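Boststead opens carpet tile take-back to small offices

Boststead has opened its carpet tile take-back service to small offices, community halls and schools. Until now the service was limited to commercial fit-outs above 800 square metres. From April, any site with at least 25 square metres of modular carpet can book a collection.

The change follows a trial at the company's Londix Road premises and at eight customer sites, where used tiles were lifted, graded, cleaned and either relaid or sent for backing recovery. Tiles that passed grading went back down in corridors, storerooms and training rooms. The remainder were separated by backing type and palletised at the Sanley warehouse.

"Most of the calls we used to turn away were from people with one or two rooms," said Ekua Nartey, who manages flooring recovery at Boststead. "They had perfectly serviceable tiles under the desks and worn ones at the doorway, and the only quote they could get was for ripping up the lot and putting it in a skip."

Under the new arrangement, a site assessor visits before the job is booked and marks up a floor plan showing which tiles can stay, which can be rotated to a low-traffic area and which need replacing. Customers receive the plan whether or not they go ahead. Collection is charged by the pallet, and a pallet takes up to 400 tiles depending on thickness.

Sites are asked to clear loose furniture from the area beforehand. Workstations and heavy shelving can stay in place if the tiles beneath them are being kept. Crews use a lifting method that leaves the tackifier on the subfloor, so replacement tiles can usually be laid the same day. Anyone with underfloor cabling should say so when booking, as access panels need to be marked before work starts.

Boststead will also sell graded tiles back to the public in mixed lots. Plain charcoal and grey linear patterns make up most of the current stock, as they were the standard choice in office leases for many years. Lots are sorted by colour family and pile height but may include more than one dye batch. Buyers who need an exact match can ask for a sample tile to be posted out.

Emília Urban, who designed the grading guide for the Sýkora range, said striped tiles were among the easier products to reuse.

"With a fine linear pattern you have a lot of colours sitting close together, so a slightly older tile next to a newer one doesn't jump out at you," she said. "Solid colours are harder. You see every join and every bit of fading from the window side."

The Sýkora grading guide is available free of charge from the Boststead trade counter. It covers edge wear, crushed pile, backing curl and stain treatment, and has a section on quarter-turn and brick-bond layouts for anyone relaying tiles themselves.

Bookings for metropolitan sites are open now. Regional customers can register their interest and will be contacted once collection runs have been organised for their area. Tiles with hessian or bitumen backing are not accepted at present, nor is broadloom carpet.

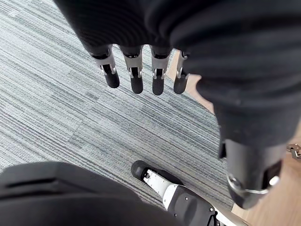 Boststead Flooring Recovery Team

Grey striped carpet tile with fine lines in white, light grey, charcoal and slate blue.

For bookings, sample tiles or a copy of the grading guide, contact the trade counter between 8 am and 4 pm. Media enquiries should be directed to Ekua Nartey, Flooring Recovery, Boststead.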